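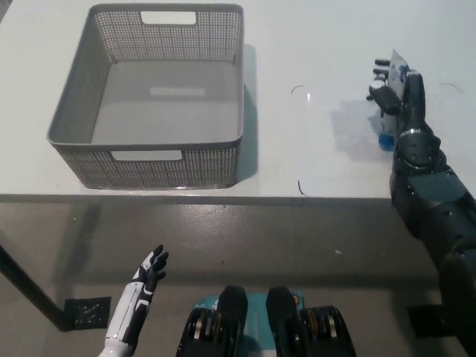
Dann soll es halt die Flaschen machen, aber wer macht den Rest, kam es von hinten, und der Mann von Cekley nickte, als hätte er auf die Frage gewartet. Den Rest mache weiterhin das Team, sagte er. Das Team waren zu dem Zeitpunkt sechs Leute, und wir standen alle mit Kaffee in der Hand an der Wand der Retourenhalle.

Ich arbeitete damals im vierten Jahr bei Dotilport. Retoure Kleinteile, Frühschicht, Tisch am Tor. Wir bekamen die Rückläufer von Aksoy, Pflegemittel vor allem, kleine Flaschen, Tuben, Dosen. Man nahm eine Flasche, drehte sie auf den Kopf, wartete kurz, schaute auf den Deckel, drehte sie zurück und legte sie in den Korb. Wenn etwas auslief, kam sie in die Tonne. Das war die Arbeit. Man konnte dabei reden.

Die Maschine bekam einen eigenen Tisch, weiß, mit schwarzen Beinen, neu gekauft. Unsere Tische waren aus Holz und an den Kanten abgestoßen. Meine Kollegin von gegenüber fuhr einmal mit der flachen Hand über die neue Platte und sagte, so einen hätte sie vor zwei Jahren beantragt.

In der ersten Woche sahen wir ihr viel zu. Sie nahm die Flasche, drehte sie mit dem Deckel nach unten und hielt sie so. Dabei stand die andere Hand in der Luft, als wollte sie jemanden bitten, kurz still zu sein. Nach einer Weile drehte sie die Flasche zurück und legte sie in den Korb. Sie legte sie immer hin, sie warf nie. Wir hatten alle geworfen, auf kurze Strecke, wenn der Vorarbeiter nicht da war.

Am Anfang war sie langsam. Der Mann von Cekley saß mit dem Laptop auf einem umgedrehten Kasten und sagte, das komme noch. Mein Kollege vom Nebentisch machte an einem Vormittag ein Rennen gegen sie und gewann so deutlich, dass es ihm selbst unangenehm war. Er kaufte danach eine Runde Brötchen. Im Februar machte er noch ein Rennen und sagte hinterher nicht, wie es ausgegangen war.

Es gab ein Programm dazu, das hieß Zendley und lief auf einem Bildschirm über dem Wasserspender. Dort stand, was die Maschine in der Schicht geschafft hatte. Unsere Tische standen nicht drauf. Dann, an einem Montag, standen sie drauf. Tisch am Tor: 245. Ich hatte vorher nie gewusst, wie viele Flaschen ich in einer Schicht drehe. Ich fand, es klang nach wenig. Meine Kollegin fand, es klang nach viel, und rechnete in der Pause auf einer Serviette aus, was das im Jahr macht. Sie steckte die Serviette ein.

Von da an redeten wir weniger. Das hatte keiner angeordnet. Man hörte jetzt die Maschine, ein leises Surren, wenn der Arm hochging, und ein anderes, wenn er runterging. Nach ein paar Tagen konnte ich am Geräusch erkennen, ob sie eine volle oder eine fast leere Flasche hatte. Ich sagte es dem Mann von Cekley, und er schrieb es auf. Er fragte, ob ich mir vorstellen könne, mehr mit dem System zu arbeiten. Ich sagte, ich arbeite doch schon daneben.

Zwei Wochen später rief mich der Vorarbeiter ins Büro. Auf dem Tisch lag ein Blatt mit der Überschrift Anlagenbetreuung. Es gab etwas mehr Geld und dafür keinen eigenen Tisch mehr. Ich sollte dabeistehen, leere Körbe hinstellen, volle wegnehmen und eingreifen, wenn der Greifer etwas meldete. Ich fragte, was mit dem Tisch am Tor werde. Der werde vorerst nicht besetzt, sagte er. Ich fragte, ob ich es mit nach Hause nehmen dürfe. Er sagte, natürlich, und sah auf die Uhr.

Zu Hause las ich das Blatt am Küchentisch. Mein Sohn fragte, ob ich jetzt Chefin von einem Roboter sei. Ich sagte, eher umgekehrt. Er wollte wissen, ob er einen Namen habe. Hatte er nicht. Auf dem Blatt hieß er Station.

Ich unterschrieb am Sonntag, weil ich es am Montag abgeben musste.

Die neue Arbeit war leichter für die Handgelenke. Das muss ich sagen, denn ich hatte vorher jeden Winter die Schiene getragen, und in diesem Winter blieb sie in der Schublade. Dafür taten mir die Füße weh. Man steht anders, wenn man wartet. Der Beton in der Halle ist kalt, auch durch die Einlagen, und wenn man selbst etwas zu tun hat, merkt man es erst zum Feierabend. Ich holte mir eine Matte aus dem Versand und legte sie neben die Station. Der Mann von Cekley bat mich, sie einen Schritt weiter nach links zu legen, damit sie nicht in den Bereich kam.

Ich lernte die Meldungen. Etikett nicht lesbar. Objekt verrutscht. Am häufigsten kam Korb nicht erkannt, obwohl der Korb vor ihr stand, grau und leer, wie immer. Dann musste ich ihn anheben und wieder absetzen, manchmal genügte es, ihn am Griffloch ein kleines Stück zu drehen. Die Maschine wartete so lange mit der Flasche in der Hand. Sie hielt sie genau so fest wie vorher. Ich dachte manchmal, jetzt müsste sie doch absetzen, das wird doch schwer, und merkte dann, dass ich meine eigene Schulter hochgezogen hatte.

Meine Kollegin von gegenüber wurde in die Halle zwei versetzt, Textil. Sie kam noch zum Mittagessen herüber. Drüben würden sie auch schon messen, erzählte sie, da laufe einer mit dem Zollstock durch die Gänge. Der Kollege mit dem Rennen ging im Frühjahr von selbst, zu einem Getränkehandel. Zum Abschied stellte er sich neben die Station und hielt ihr die Hand hin. Ein paar lachten. Die Maschine nahm die nächste Flasche. Er stand noch kurz so da, dann klopfte er mir auf den Rücken und ging seine Jacke holen.

Wir waren dann vier, und zwei davon arbeiteten nur noch halb.

Einmal kam jemand von Aksoy, eine Frau im Mantel, mit Besucherschild. Sie schaute eine Weile zu und fragte mich, wie zuverlässig das sei. Der Vorarbeiter sagte, bei den Deckeln liege man bei 100 Prozent. Ich wusste, dass das nicht stimmte. Am Morgen hatte ich eine Flasche aus dem fertigen Korb genommen, die am Gewinde klebte, nur ein bisschen, man sah es nicht, man fühlte es. Früher hätte man sich die Finger an der Schürze abgewischt und die Flasche in die Tonne geworfen. Ich sagte, dass ich die Körbe am Ende noch einmal durchgehe. Die Frau fragte, ob das vorgesehen sei. Ich sagte, ich mache es eben.

Der Vorarbeiter sprach mich danach darauf an, freundlich. Er sagte, die Zeit dafür sei im System nicht hinterlegt. Ich sagte, ich hätte die Zeit ja, ich stehe ja da. Er dachte nach. Er sagte, er müsse das klären, und ich solle bis dahin so weitermachen, aber ohne es in Zendley einzutragen. Geklärt wurde es nicht, jedenfalls hat er mir nie etwas gesagt.

Also ging ich die Körbe durch. Ich nahm die Flaschen heraus, eine nach der anderen, strich mit dem Daumen am Deckelrand entlang und legte sie zurück. Die meisten waren in Ordnung. Ich machte es am alten Tisch am Tor, der immer noch dastand, mit meinem Namen auf Kreppband an der Kante. Die beiden Halbtagskräfte sahen herüber und sagten nichts. Nach einer Woche kam eine von ihnen dazu und nahm sich den zweiten Korb.

Sie fragte, ob ich mich noch an das Rennen erinnere. Sie sei damals nicht da gewesen, Zahnarzt, und man habe es ihr auf drei verschiedene Arten erzählt. Ich erzählte es ihr auf meine. Hinter uns surrte der Arm hoch und wieder runter. Eine volle, dann noch eine volle. Dann blieb es still, und der Bildschirm über dem Wasserspender piepte zweimal.

Korb, sagte sie.

Ich ging hin und drehte ihn ein kleines Stück.

Startseite Erzählungen Gedichte Archiv Einsendungen Suche

Kontakt | Impressum | © Alle Rechte bei der Autorin | Nach oben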